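Stamia 2, after a month of folding cloths with it

I have now used Stamia 2 every working day for a month, long enough to have opinions that aren't just first-week excitement, so this is the long version of the review I kept promising. For anyone landing cold: Stamia is a tool for recording, trimming and replaying manipulation demos, with a small planner bolted on the side. I use it for cloth. Cloth is horrible and I love it.

My test task is a plain one. Pick a microfiber cloth off the counter, get it flat, fold it, put it down, next cloth. Both views below are from the wrist camera, which is the stream Stamia leans on for nearly everything.

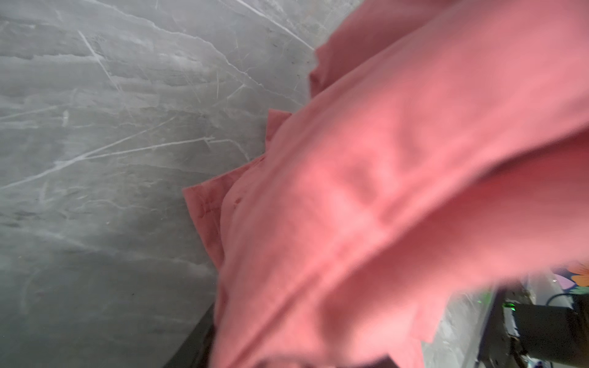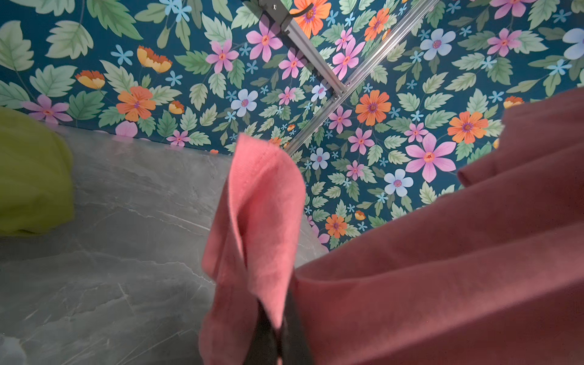 Tadeusz Michalski wrote back the same evening I shared my draft to say that I was being much too kind about the planner, that he had given up on it in two days, and that the only part of Stamia worth paying for is the timeline. He also thinks anyone doing cloth should skip grasp scoring altogether and just train on more demos. I disagree with him on the second part (I'll get there), but he's dead right about the timeline, so let's start with that.

The timeline is wonderful. In the old version you got one long bar per episode and a slider that jumped wherever it felt like jumping. Now every stream gets its own row: wrist camera, joint positions, gripper width, commanded against measured, and they all scrub together. Drag over a stretch, press T, and it's gone from all the rows at once. I used to do this with a Python script and a spreadsheet of start and end times, and I made mistakes in that spreadsheet constantly. I cleaned up 471 episodes in one Thursday and still got home for dinner!

My favorite bit is the blur track. It's a thin strip under the camera row that goes dark wherever the picture is smeared, so you can find the fast moves without watching them. With a wrist camera this matters a lot, because a soft pink cloth going by at speed gives a vision model almost nothing to hold on to. Edges go, folds go, and what you have left is a big pink shape next to a sharp counter. You can set a blur limit and have Stamia drop those stretches from training, or keep them and lower their weight. I tried both, and lowering the weight worked better for me. Dropping them left gaps, and the policy learned to do a funny little hop where the gaps had been.

Now the segmentation, which gets a mixed grade. You click on a thing, it makes a mask, it carries the mask forward through the episode. On a lime-green cloth against gray marble it's great, barely a touch-up needed. On a salmon cloth in front of a dusty-rose one, well. The mask leaks from one to the other the second they overlap, and then it happily tracks the pair as a single enormous cloth until you step in. I got into the habit of placing a negative click on the darker fabric at the start of every episode, and that fixed most of it. The busy backdrop gave it less trouble than I expected, although once in a while a pink flower on the wall did get picked up as a scrap of cloth. There's a "static background" checkbox for this, buried in Advanced. It only works with a fixed camera. With a wrist camera it does nothing at all, and the manual doesn't mention that.

So, grasp scoring. Stamia looks at the cloth just before the fingers close and gives candidate pinch points a score. Tadeusz hates it. I think it's useful as long as you don't let it drive. What it does well is rank: show it a bunched cloth and its top pick is usually a raised ridge or a corner I would have gone for myself. What it can't do is tell one layer from two. A stack of loose edges all gets the same cheerful score, and if you believe it you end up lifting the whole lot. I run it as a filter now, throwing out the bottom half of the candidates and letting the learned policy choose from the rest.

And the planner, where I'm apparently too kind. It's slow. It plans around the cloth as if the cloth were a solid lump, so a hanging corner can make it take a huge detour up and over. You can turn that off per object, by setting the collision type to "soft", and after that it behaves. Replans come in at almost 200 milliseconds on my machine, fine for moving between pick and place, no good for anything where the cloth is swinging. I only use it for the boring travel moves.

Some smaller things, in no order:

Export to Brutico format is one click and it keeps your labels. Export to anything else loses the episode notes, so copy them out first.

The Aroston driver dropped its connection a few times in the first week. Turning off auto-reconnect (yes, off) cured it for me.

Undo goes back 7 steps and then stops. For a program whose whole purpose is cutting things up, that's stingy, and I have already lost one good episode to it.

Dark mode makes the blur track impossible to read — please, someone, pick another gray.

How does it stack up against Sowa, since I know people will ask? Sowa has the better planner by a mile and a nicer way of writing task scripts. Its recording side feels like an afterthought, though, and I spent more time fighting its file browser than looking at data. If your job is mostly rigid parts and motion, get Sowa. If you spend your days staring at wrist footage of rags, Stamia will save you hours.

I'm renewing. I'd give the timeline full marks, the segmentation a solid okay, and the planner whatever Tadeusz gave it plus a little. Next up for me is a run with two cloths in the same color, and I'll add a note under this review when I've got through it.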